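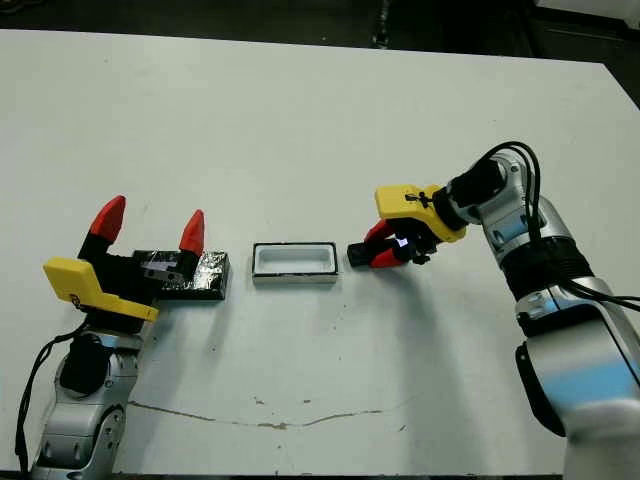
Clustport border crossing

The Clustport border crossing is a road crossing on the Pugh, the river that forms the boundary between the territory of Ramley and the territory of Birnberg. It stands on the Ramley bank, downstream of the town of Clustport, and is open to passenger vehicles, freight, pedestrians and live animals. It is the only crossing on the Pugh where livestock can be inspected and cleared for entry.

Location and layout

The crossing is reached by a two-lane road from Clustport. The road passes through the customs yard, turns sharply at the old toll house and runs onto the bridge. On the Birnberg side it joins the valley highway. The bridge has a single span and a raised footway on its upstream side. Its weight limit is 60 tons.

There are five lanes at the crossing. Two are for cars, one is for buses, and the other two are for trucks. Livestock trucks use the outer truck lane, which leads to the unloading ramps and holding pens behind the customs building. Pedestrians check in at a window on the north wall of the same building.

The pens have a concrete floor that drains to a closed tank. They are divided by steel gates so that shipments from different farms can be kept apart.

History

A rope ferry worked this stretch of the river before the bridge was built. The ferry landing was higher up, near the present boatyard, and the stone ramp can still be found there when the river is low. Animals were swum across behind the boat or, in cold weather, taken over in small lots.

The first customs post was a wooden hut beside the landing. It moved downstream when the bridge opened, and the present building was put up on a strip of land bought from the Rowlands farm. Catrin Rowlands, who sold the strip, kept the right to move her own cattle through the yard to the lower meadow, and that right is still attached to the farm.

Livestock inspection was added later, after farmers on both banks complained that animals had to be driven to crossings on other rivers. Caradog Gwilliam was the first inspector in charge. He drew up the system of numbered pens and the daily logbook, both of which remain in use in a changed form.

Fence dispute

A proposal to build a wire fence along the Ramley bank was announced on Tuesday, October 22, 2019. The stated purpose was to stop stray cattle and wild boar from carrying disease over the shallow parts of the river. The fence would have started at the crossing and run six miles upstream.

The plan met opposition in Clustport. Mererid Howells, who represented the town on the district council, said the fence would close the fishing paths and do little about boar, which could walk around the end of it. Farmers were divided. Those with land at the fords mostly supported the plan, while those farther upstream wanted to know who would pay for repairs after floods.

Officials in Birnberg objected that they had not been told of the proposal before it was made public. A joint meeting was held at the customs building in December. The two sides agreed to put up fencing only at the fords, and to share the results of blood tests on cattle grazing near the river. The longer fence was not built. The ford sections are made of woven wire on timber posts, with a field gate at each end.

Livestock inspection

Cattle, sheep, goats and pigs must arrive with a health certificate signed by a veterinarian in the territory they are leaving. Inspectors compare ear tags with the certificate and look at the animals' mouths and feet. Sick or untagged animals are held in a separate pen, and the rest of the shipment stays at the crossing until a decision is made. Empty livestock trucks are washed and disinfected before they return over the bridge. 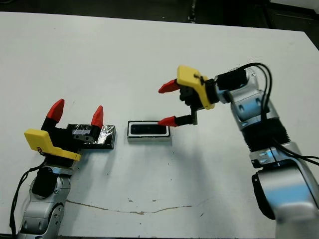
Can horses be brought through the Clustport crossing?

Horses are accepted during inspection hours if they have an identity document and a health certificate. They are kept out of the cattle pens and examined at the ramp.

Operation

Car and pedestrian lanes are open day and night. Livestock inspection runs during daylight hours only and is closed on public holidays. Truck drivers carrying animals are expected to give notice the day before they arrive.

The crossing is run by a superintendent appointed by Ramley, with a liaison officer from Birnberg based in the same building. Elin Prydderch was superintendent at the time of the fence dispute, and Rafsan Liyanage was the liaison officer. Minutes of their meetings are kept in the Clustport town archive.

See also

Pugh river fords
Clustport rope ferry
Ramley cattle market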